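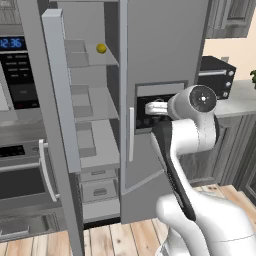 Parveen Ranasinghe had been awake since five when we finally got our call to work, and she had already drunk, by her own count, too much tea. She leads planning software at Samarakoon, a small company that writes the code telling household robot arms how to get from where they are to where they ought to be, and she is very good company even through a bad connection.

I had asked to talk about kitchens, and she was delighted. "People expect me to want to talk about grasping," she said. "Grasping is lovely, but I could talk about doors all day. A door takes up room when it's shut and a different piece of room when it's open, and the planner has to know about both, and about everything in between."

Her team does most of its work in simulated kitchens, and the refrigerator scenes are the ones she keeps coming back to. A two-door refrigerator with a dispenser set into one of the doors gives a planner plenty to chew on. There is the long swing of the panel, the shelves on the inside of it, the narrow handle, and then that dark recess, where a gripper can end up with its fingers inside and very few good ways of moving sideways.

"The old planner treated the whole front of a refrigerator as a flat box," she told me, laughing. "So as far as it was concerned, a hand in the dispenser was a collision, full stop, and it would refuse to plan at all. Poor thing! It just sat there." The fix took her and her colleague Saturnino Prieto most of October. They gave each door its own collision shape, with the recess properly hollowed out, and they added a retreat step that backs the gripper straight out before the rest of the arm is allowed to turn.

Prieto joined us for a while (he had been listening from the next desk, it emerged) and wanted to put in a word for the test suite, which he wrote and is plainly fond of. It runs 800 kitchens every night, shuffling the door angles, the starting pose of the arm and where the food sits on the shelves. "I read the failures over breakfast," he said. "Usually there are 7 or so that I care about. The rest are the same bug wearing a hat."

I asked whether any of this carries over to a real kitchen, and Ranasinghe took her time answering. Door hinges worry her most. In the simulator a hinge does what its file says, while the test refrigerator in their Losport office has a seal that grabs and then lets go all at once. Their controller now softens the arm during the first part of the pull, and she would like it to learn the stiffness of each door as it goes – "but ask me again in spring, please, when I've slept."

Before we hung up she wanted to show me one more plan, then one more after that, and Prieto went off to find his lunch.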